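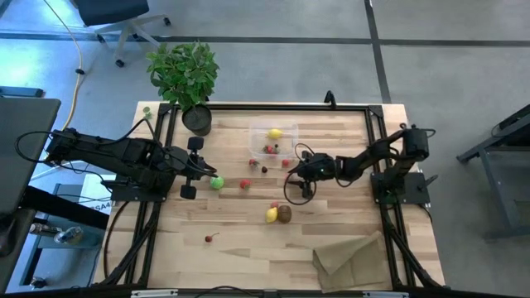
모형 과일은 교육실, 전시 공간, 촬영용 소품실에서 널리 쓰이는 교구이나, 관리 기준이 없으면 표면 오염과 분실이 빠르게 누적됩니다. 본 안내는 모형 과일을 분류하고 세척하여 보관함에 수납하기까지의 표준 절차를 정한 것입니다. 작업은 옅은 색의 목재 상판처럼 과일의 색이 뚜렷이 구별되는 밝은 면에서 진행하며, 노란 레몬과 초록 꼭지가 달린 빨간 딸기를 담은 투명 플라스틱 상자와 같이 위가 트여 있고 속이 들여다보이는 용기를 기본 보관함으로 사용합니다. 용기는 상판 뒤쪽에 두고, 아직 분류하지 않은 과일은 그 앞쪽에 펼쳐 놓습니다.

작성: Cesudthorpe 교구관리실
최종 개정: 2022년 9월 25일

1. 적용 범위

이 절차는 Cesudthorpe 본관 및 Ilden 분관에서 대여하는 모든 모형 과일과 모형 채소에 적용합니다. 종이 재질의 모형과 자석이 내장된 모형은 별도의 취급 지침을 따릅니다. 실물 식재료는 모형과 같은 용기에 담을 수 없으며, 같은 작업대에서 동시에 다루는 것도 금합니다.

2. 준비물

뚜껑이 분리되는 투명 플라스틱 상자
중성세제
미지근한 물을 담을 대야 두 개
부드러운 천과 솔이 가는 붓
마른 수건
품목 표지와 유성 필기구
대여 기록지

표백제, 알코올, 아세톤이 포함된 세정제는 도색면을 손상시킬 수 있으므로 사용하지 않습니다. 연마 성분이 있는 수세미도 같은 이유로 금지합니다.

3. 작업대 정리

작업대 위의 필기구, 음료, 서류를 먼저 치웁니다. 목재 상판을 사용할 때에는 물기가 나뭇결 사이로 스며들지 않도록 세척 대야를 상판 위에 두지 마십시오. 세척은 개수대 옆에서 하고, 목재 작업대에서는 분류와 수납만 합니다.

작업대 가장자리에 화분을 두는 경우에는 물 주기를 수납 작업이 끝난 뒤로 미룹니다. 흙이나 마른 잎이 떨어져 있으면 마른 천으로 닦아 낸 다음 과일을 올려놓습니다. 잎이 무성한 식물은 보관함 위로 늘어지지 않도록 방향을 돌려 둡니다.

4. 분류

가. 과일을 모두 상판 위에 겹치지 않게 펼칩니다. 봉투나 상자에서 한꺼번에 쏟으면 꼭지가 꺾일 우려가 있으므로 손으로 하나씩 꺼냅니다.

나. 종류별로 모읍니다. 레몬과 라임처럼 형태가 비슷한 품목은 색으로 구분하고, 색이 바래어 판단이 어려운 품목은 따로 모아 담당자의 확인을 받습니다.

다. 잎이나 꼭지가 붙은 품목은 접합부를 살핍니다. 흔들림이 있으면 보수 대상으로 분류합니다. 딸기의 꼭지는 얇은 재질로 제작된 것이 많으므로 잎을 잡고 들어 올리지 마십시오.

라. 표면이 갈라지거나 내부 충전재가 드러난 품목은 즉시 대여 목록에서 제외합니다. 영유아가 참여하는 수업에는 작은 부품이 떨어질 수 있는 품목을 내보내지 않습니다.

5. 세척

도색된 모형은 물에 담그지 않습니다. 중성세제를 희석한 물에 천을 적셔 충분히 짠 뒤 표면을 가볍게 닦고, 깨끗한 물로 적신 다른 천으로 세제 성분을 제거합니다. 귤이나 레몬의 오돌토돌한 표면에 낀 먼지는 붓으로 털어 낸 다음 닦습니다.

내부가 비어 있고 이음매가 완전히 막힌 모형에 한하여 대야에서 씻을 수 있습니다. 이 경우에도 물속에 두는 시간은 20초를 넘기지 않습니다. 스펀지 재질의 모형은 물을 머금으면 형태가 틀어지므로 마른 붓만 사용합니다.

6. 건조

마른 수건 위에 서로 닿지 않게 놓고 그늘에서 말립니다. 직사광선과 온풍기는 변색의 원인이 되므로 피합니다. 꼭지 아래와 잎 사이에는 물기가 오래 남습니다. 수납 전에 마른 천의 모서리를 밀어 넣어 확인하고, 천이 젖으면 건조를 계속합니다.

7. 수납

가. 보관함 안쪽을 마른 천으로 닦습니다.

나. 단단하고 무거운 품목을 먼저 바닥에 놓고, 딸기와 같이 잎이 달린 품목은 나중에 넣습니다. 잎은 위쪽이나 빈 공간을 향하게 합니다.

다. 내용물이 상자의 높이를 넘지 않도록 합니다. 뚜껑을 눌러 닫아야 한다면 상자를 나누어야 합니다.

라. 품목 표지는 상자의 짧은 면에 부착합니다. 뚜껑에는 부착하지 않습니다. 세척 중에 뚜껑이 서로 바뀌는 사례가 반복되고 있습니다.

마. Zarnura 수납장에 넣을 때에는 표지가 통로 쪽을 향하게 하고, 상자를 네 단 이상 쌓지 않습니다.

8. 기록

수납을 마치면 대여 기록지에 품목, 수량, 보수 여부를 기재합니다. 본관 보관품은 910번대, 분관 보관품은 11번대의 관리 번호를 사용합니다. 수량이 이전 기록과 다르면 숫자를 고쳐 쓰지 말고 차이를 비고란에 적어 교구관리실에 제출합니다.

9. 정기 점검

전체 점검은 매년 11월에 실시합니다. 점검 기간에는 신규 대여를 받지 않으며, 이미 대여된 품목은 점검 시작 전날까지 반납하여야 합니다. Siddiqui 전시실에 상설 배치된 모형은 현장에서 점검하고, 보수가 필요한 품목만 교구관리실로 옮깁니다.

보수용 접착제와 교체용 표지는 본관 교구관리실에서 수령할 수 있습니다. 접착제로 꼭지를 다시 붙인 품목은 하루 동안 대여하지 않고 별도의 상자에 보관합니다.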